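Shared rulebook for tabletop robot arms goes live

May 1, 2022

Good news for anyone who has ever tried to repeat another lab's robot test and ended up with a different setup: the Grirnon working group has published its first shared set of rules for small two-arm tabletop stations. It runs to 14 pages, it is written in plain language, and it can be read in one sitting over a cup of coffee. The draft went out for comment in April, and the final text keeps nearly all of it. 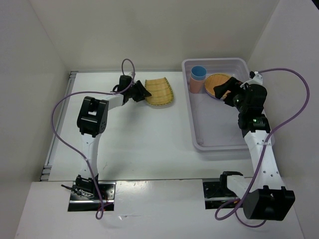

By Zeeshan Ghumman

The rules cover stations where two arms share one work surface and handle ordinary household things such as cups, plates and baskets. Until now each lab wrote its own house rules, if it wrote any. One team would clear the table between runs and another would leave things where they fell. Results got compared anyway, and arguments followed (I have sat through a few of them!).

Under the new text, every station needs a written start layout, with each object named and its resting place given. Cables have to be tied to the arm links and left with enough slack for full reach. Both arms must stop from a single switch that a seated person can get to. Before each session the operator moves each arm slowly through its whole range, with the gripper open, and signs the log.

My favorite part is the section on shared space. When both arms can reach the same bin, the station's log must say which one has right of way, and the other must hold still until the first is clear. It sounds like the sort of thing everyone does already. Tulex, which hosted the drafting sessions, compared notes from 10 labs and found that only two had it in writing.
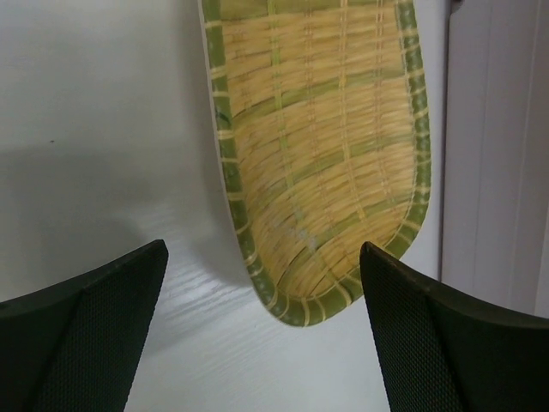

Grip rules get a full chapter, and it's a treat to read. The group wanted limits that work for real objects as well as for the plastic blocks so many tests rely on. Woven items are singled out as a good check. A basket with a thick rim bound in narrow strips, and thin strips packed tightly across the middle, gives the fingers very different things to hold depending on where they land. So the rule asks operators to record the grip point along with the force setting, and to look the object over for bent or split strands after every session. Damaged items come off the approved list until they are replaced with a matching one.

There is also a short section on wrist cameras. The view must take in both fingertips, and the lens is to be wiped before the first run of the day.

Betum has said it will move its training stations over to the rulebook this summer, and a one-page checklist for classrooms is being tested now. Comments on the first edition are open, and the group wants to hear from small labs in particular. A second edition will add rules for soft items like towels and bags.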